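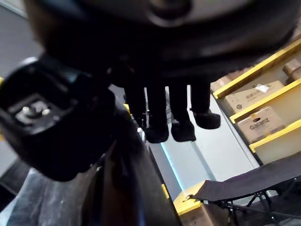 README - Rellurwood parts list
Last updated: September
By: Okusby stores

Hello, and thanks for opening the boring file first! This folder holds the list I made while sorting out the parts room at Rellurwood, plus the notes I wish I'd had when I started. It's one spreadsheet, saved as a plain CSV as well, and it has 796 rows. A row is a kind of thing in a place, so if the same bracket lives on a shelf and in a bin it gets two rows, and yes, I went back and forth on that for ages.

What's in it: the stuff on the yellow shelving, the stuff in bins, and the stuff on the floor that had been on the floor long enough to count as living there. What isn't in it: anything in the corridor cupboard, the furniture, and personal bits and bobs. Stationery is out too (life is short).

The columns are name, place, how many, condition and notes. "Name" is whatever I'd shout across the room if I wanted you to pass me one. I did start with proper part names and gave up within the hour, as half the small metal pieces haven't got any. If you know the real name of something, put it in notes and leave my daft one where it is, or the sorting goes to pot.

"Place" is written shelf first, then bin. Shelves are numbered from the bottom up. Floor items just say floor. "Condition" is good, scuffed, broken or dunno, and please don't be shy about dunno, I used it plenty.

The total comes to 2087 pieces, which sounds very exact and mostly is, except for screws. I weighed the screws. Some 229 of the pieces are screws I never touched one by one, so treat that bit as a decent guess and don't plan a build on it.

Now, bins. The shallow white tubs are for anything moulded or shiny that would get scratched knocking about on a shelf. Line them first - folded cardboard and a bit of foam does nicely - and lay the parts on top without stacking them if you can help it. The black shoe-shaped parts go in like this, and they're down in the list as "shoes", so search for that and not for anything clever.

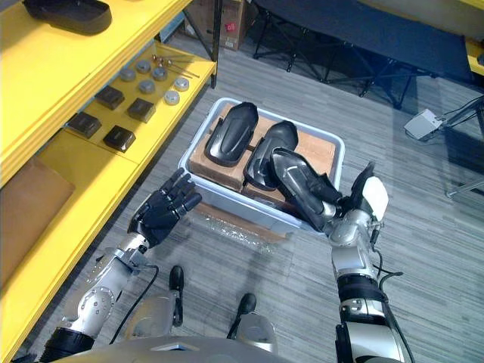
Couldn't the padding go in the list as well? We keep running out of foam, and the only way to find out is to go and get some and find there isn't any.

I had that as a reply to the first version and it's a fair point, so padding now has its own rows, marked "loose" in place of a number. Foam gets "plenty", "some" or "none". If you take the last of it, change the word! It takes two seconds and saves somebody a walk.

Long things were the other headache. The black perforated rails won't fit in a tub whatever angle you try, and stood on end they slide down at the worst moment, so they're listed as floor whenever they're out and shelf when they're put away. If two of them have been made up into a frame, I've kept that as one row called "rail frame" with the number of rails in notes. Keyboards I've put under "desk things", even when they're nowhere near a desk.

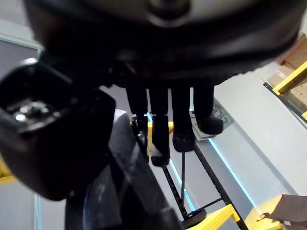
Cables come under desk things too, unless they're fixed to something, in which case they belong to the something. I haven't measured any of them. Short, middling and long is as far as I got.

Known problems, then. A few rows say "Ludex" in notes and nothing else, and those are pieces from the old Ludex kit that I couldn't match to anything. The box marked Szűcs lost its accent in the CSV if you open it in certain programs, so you might see a funny square there - the spreadsheet copy is fine. There are 2 rows both called "small clip", and they're different clips. I'll think of a better name for one of them.

To add something, put a new row at the bottom and leave the order alone, I sort it by place at the end of each month. To take something away for good, don't delete the row, just set the number to nought and say where it went. Anything you're unsure about can go in notes with a question mark, and I'll have a look next time I've got the lids off.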